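Speaker notes – "House rules for robots in guest rooms"
Saturday session, small hall. 30 minutes plus questions. Felicja Żak to introduce, I follow straight on.

Opening (take it slowly, people will still be finding chairs)

Good morning, everybody, and thank you to Felicja for that very kind introduction – she has been a patient editor of these rules from the first draft, and if any of them sound sensible to you this morning, please assume that was her doing. I'm Henryk Baran, I look after working practice at Verkau, and before that I spent a good long while in hotel housekeeping, which I mention because it colors everything I'm about to say.

A guest room is a funny sort of workplace. It's small, it's full of soft things, and every object in it has a spot where it belongs. A new room attendant learns those spots in the first week or so, mostly by being told off (gently, I hope). What I'd like to do this morning is talk about what we ask of an arm when it goes to work in that same room, and what we ask of the people standing next to it.

Our written practice has 46 rules in it. Don't worry, I'm not going to read them out! They're in the handout that Renata Jakubowski is passing around, and I'll pick out the handful we argue over most.

Rule one: look at the furniture before you look at the task

We wrote this one after a long afternoon with Kacper Marciniak, who had a lovely plan for putting things away and had made it for a square nightstand. Furniture with a round top and a raised rim asks for a different approach. Come in low and close to a rim and you have very little space to play with, and a small error in height turns into a bump. So the operator goes around each piece first, by hand and eye, and writes down the edges, the lips and anything that overhangs.

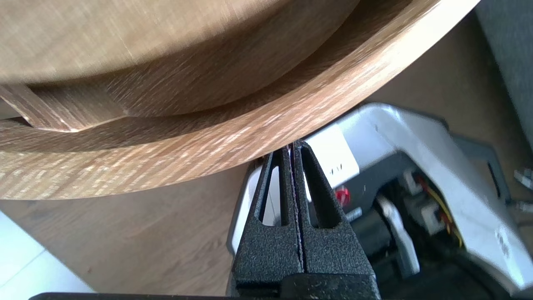
The practice says slow speed whenever the fingers are within a hand's width of a fixed edge, and I'd ask you to be strict with yourselves about that. People are good about it in the morning and less good by four o'clock. Sofia Tzavaras had the idea of putting the slow-speed line on the same page as the furniture notes, so that you can't read one without the other, and it has helped our crews a great deal.

(Pause here. Ask who in the hall has worked with round furniture. Let two or three people talk if they want to.)

Rule two: cables first

Walk the cables before you power anything. I mean the room's cables and your own. The room has a telephone cord, a lamp cord, a charger somebody left behind, and then we arrive with ours. A cord is a hard thing for an arm to judge and an easy thing for a person to move out of the way, so for now the person does it. Where a cord has to stay put, it goes on the room sheet, and the path of the arm is planned to leave it alone.

Rule three: a drawer is open or it is closed

This is my favorite, and I'm afraid I do go on about it. A drawer left halfway is a nuisance to a person and a real hazard to a moving arm, and the same goes the other way around, because an arm reaching into a half-open drawer has nowhere good to go if the drawer slides. Our wording is that the drawer is pulled to its stop, the operator says "open" out loud, and only then does the gripper go below the level of the tabletop. On the way out we do it in reverse: clear of the drawer, say "clear," then close.

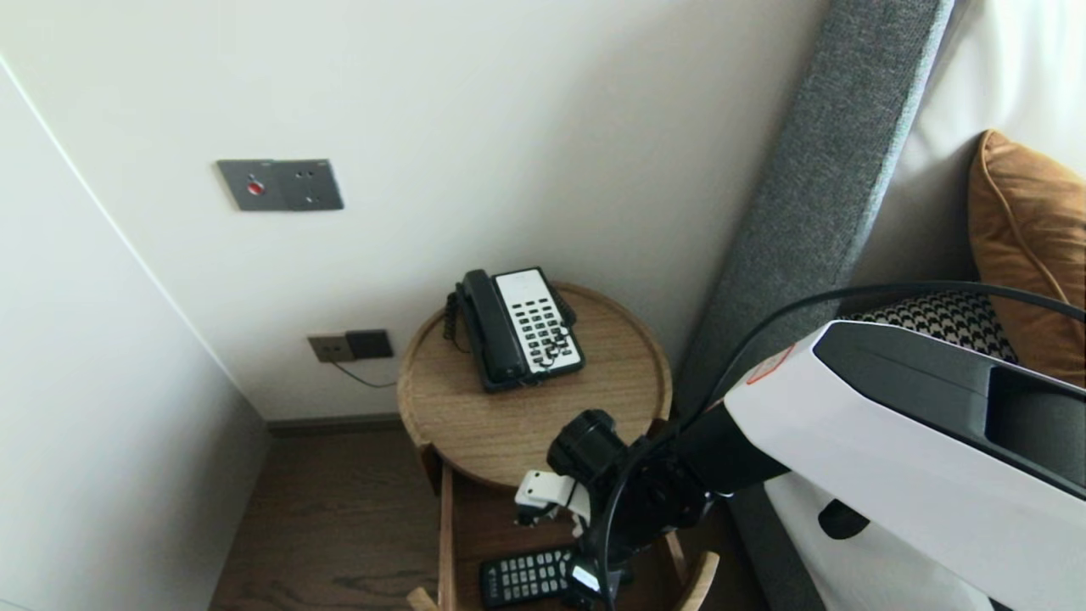 Saying it out loud felt silly to every one of us for the first few days. Please keep it in anyway. In the Jabłońska crew they still say it when they're working alone, and I've caught myself doing it at home with the cutlery.

Rule four: small things get a home and a name

Remote controls, pens, key cards. Each one gets a line on the room sheet with where it lives and which way up. "In the drawer" is too loose, and we send sheets back for it. "In the drawer, buttons up, long side to the front" is what we're after. It takes longer to write, I know, and Kacper will tell you so at some length over coffee.

Rule five: who holds the stop

Two people for every session, and one of them has no job except the stop. No notes, no phone, no helping with the pillows. If that person needs to step out, the arm parks first. We allow no exceptions to this one, and I'd be glad to hear from anybody who thinks we should.

Closing bits

Mention the Skillell checklist (spare copies with Renata). Mention that the January revision is open for comments and that Felicja reads every one of them herself.

Questions. If the one about carpets comes up again, hand over to Sofia.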